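Hand-held gripper, second revision: pads and markers
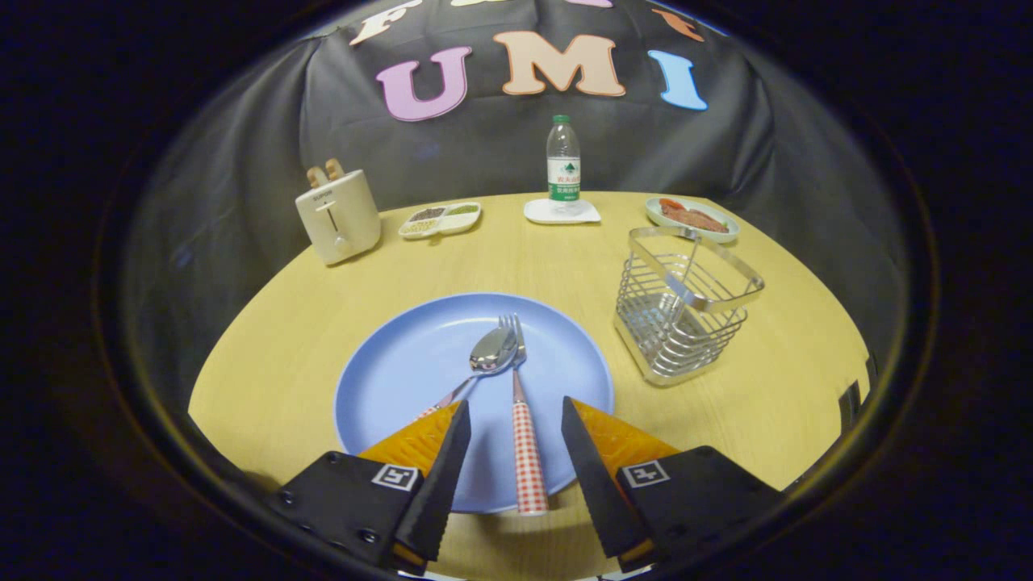

The first version of the gripper had rigid printed fingertips, and they were poor at anything thin. I reprinted both fingers at Lunthorpe, the shared workshop, in July, and put the money saved on the motor (there isn't one, it is worked by hand) into soft pads. Cutlery is the test I care about most. The spoon and fork I use lie side by side on the light blue plate, and the gingham handles are much easier to close on than bare steel. The orange pads sit behind the black tips, so the serrated inner edge of each tip meets the object first and the pad takes up the load as the trigger comes back.

Trigger travel is 35 mm. I lost 2 mm of that to a badly cut linkage and have not got it back yet.

Each bracket carries a pair of square markers, which the software uses to work out how far the fingers are open. My first set was printed on glossy paper and dropped out under the bench lamp. Matt paper fixed most of it. Over 100 closes on the fork I had 14 with a lost marker, nearly all at the very end of the stroke, where the brackets tilt slightly. Stiffer brackets are next.

The screws into the brackets need thread lock. Files will go on the Clarnent page once I have redrawn the linkage.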